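Encyclopedia > Robotics > Work cells > Maintenance and setup > Okgate knob cell

Print this article | E-mail this article

Okgate knob cell

The Okgate knob cell is a tabletop robot work cell used to test the turning, pressing and wiping of household appliance controls. It consists of a single arm with a two-finger gripper, a counter section, a set of interchangeable appliances and a simulated copy of the whole arrangement. The cell was assembled at Latia, a testing firm, under the direction of the engineer Shih-chieh Lai. It takes its name from the Okgate counter module on which it stands.

The cell is better documented than most of its size. Its setup sheets, fault log and repair notes were kept together from the start, and they have been used as a pattern for smaller cells of the same kind.

Background

Early work on appliance controls at Latia was done on a larger floor cell named Grornach. That machine was built for loading racks, and its fingers were too wide to reach a control without touching the panel around it. Operators had to mount every appliance on a riser and turn it toward the arm, so results depended heavily on how the riser had been bolted down.

Lai proposed a smaller cell in which the appliance would stay upright on a counter, as it would in a kitchen, and the arm would come to it from the front. The first version was running by September of the same year. A second version followed with a stiffer base plate, a new wrist cable and the Tsao finger set, which remains in use.

Layout

The arm is bolted to a steel plate at the front of the counter. The appliance under test stands toward the back, with its control panel facing the arm. Other household objects may be placed beside it to limit the room available for the wrist. These are known in the setup sheets as neighbors, and they have their own positions in the layout file.

The counter has fixed points for locating objects. An appliance is set against removable stops while its position is measured. The stops are then taken away so that the arm cannot strike them during a run.

Cables leave the arm at the back of the base and pass down through a hole in the plate. A loop of slack is kept at the wrist. The length of this loop is set by turning the last joint to each end of its travel and checking that the cable neither pulls tight nor hangs below the fingers.

The Tsao finger set

The Tsao fingers are tapered so that they can close on a small control from either side. Each finger is held by two screws and a locating pin. The inner faces carry replaceable rubber pads.

Pad wear is the most common cause of trouble in the cell. A worn pad slips on the control near the end of a turn, and the knob stops short of its commanded position while the wrist continues. The position reported by the arm is still correct in such a case, which made the fault hard to find in the early months. Lai's repair notes recommend comparing the wrist angle with the mark on the knob itself before any change is made to the controller.

Pads are replaced in pairs. The old adhesive is scraped off with a plastic blade, the metal is wiped down, and the new pads are clamped for 12 hours. After the fingers are refitted, the gripper must be zeroed again. A pair that has been refitted without zeroing will usually close with more force than the setup sheet allows, and two control shafts were bent this way before a warning was added to the sheet.

Setting up a run

Setup begins with the arm parked and the gripper open. The operator places the appliance, measures its front face at 3 points and enters the readings in the layout file. If the face is more than a small amount out of square with the arm, the appliance is moved by hand and measured again. The controller can correct for a rotated face, but the correction adds a sideways motion that wears one pad faster than the other.

Each control is then taught separately. The operator brings the closed fingers to a point in front of the knob, opens them, moves forward until they straddle the grip, and records the position. The approach is repeated at slow speed. Controls set one above the other are taught from the top down, which keeps the wrist from crossing a control that has already been recorded.

The turning axis is found by gripping the knob lightly and rotating it back and forth. A well-taught axis shows an even load in both directions. An uneven load means that the wrist is off center, and the operator shifts it until the two readings agree. Knobs with a narrow ridge are harder to center than plain round ones – the fingers can be well seated on the ridge while the wrist is still to one side of the shaft.

A complete setup for an appliance with two knobs takes almost 17 minutes for a practiced operator. Teaching a third control adds less time than the first two, as the face does not have to be measured again.

The simulated copy

Every layout is run in simulation before power is applied to the real arm. The copy uses the same layout file as the cell, with simple models of the counter, appliance and neighbors. Its main purpose is to catch collisions between the wrist and nearby objects. It is also used to train control programs, and in this work the colors and surface textures may be varied from one run to the next.

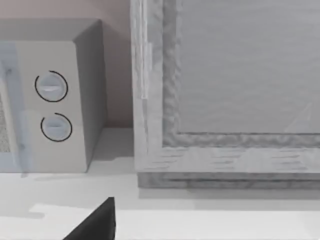 A rendered layout with a two-knob appliance at left and a framed panel beside it. The tip of a gripper finger shows at the bottom.

Upkeep of the copy follows upkeep of the cell. When fingers are changed, the finger model must be changed with them, including the thickness of the pads. When the base plate was replaced in the second version, the old plate height stayed in the simulation file for several weeks. Programs that passed in simulation then touched the panel on the real cell, and the error was traced only after the fingers had been swapped twice without effect. The layout file now holds the plate height in a single entry that both systems read.

Knob models need separate attention. The simulated joint has a start angle, an end angle and a friction value, and all of these must be measured on the real appliance. Friction is set by trial until the load curve of the simulated turn resembles the recorded one. A close match is not expected at the ends of travel, where real knobs often have a soft stop that the model leaves out.

Routine care

The cell is wiped down at the end of each working day. Dust from the rubber pads collects on the counter and around the base, and it is removed with a dry cloth before any damp cleaning. The finger screws are checked with a torque driver every week. The locating pins are checked only when the fingers come off.

The wrist cable is inspected for flattening at the clamp. A flattened cable can cause the gripper to report closed when it is open, often at one wrist angle only. The usual test is to hold the gripper open and rotate the wrist slowly while watching the signal. If it drops out, the cable is replaced. Moving the clamp along a damaged cable was tried on the first version and gave only a short respite.

The fault codes used in the log are those of the arm's controller, with a few added at Latia. Code 661, the best known of these, is raised when the wrist has completed a turn and the load has fallen to zero before the end. It most often points to worn pads. It can also be raised by a knob that has come loose on its shaft, and the repair notes call for pulling gently on the knob by hand before new pads are fitted.

Limitations

The cell handles rotary knobs and simple push buttons. It is not suited to sliding controls, which need a longer straight motion than the wrist can make close to the counter. Very shallow knobs are also difficult, as the Tsao fingers may scrape the panel before the pads have a full grip. A thinner finger was drawn up for this purpose but bent under load and was not adopted.

Tall neighbors reduce the useful reach of the arm. With a large object close to the appliance, the elbow must be raised, and some turns have to be made in two parts with the gripper released and reset between them. Load readings from turns of this type are stored separately and are not compared with those from single turns.

See also

Compliant gripper pads
Grornach floor cell
Layout file
Wrist cable routing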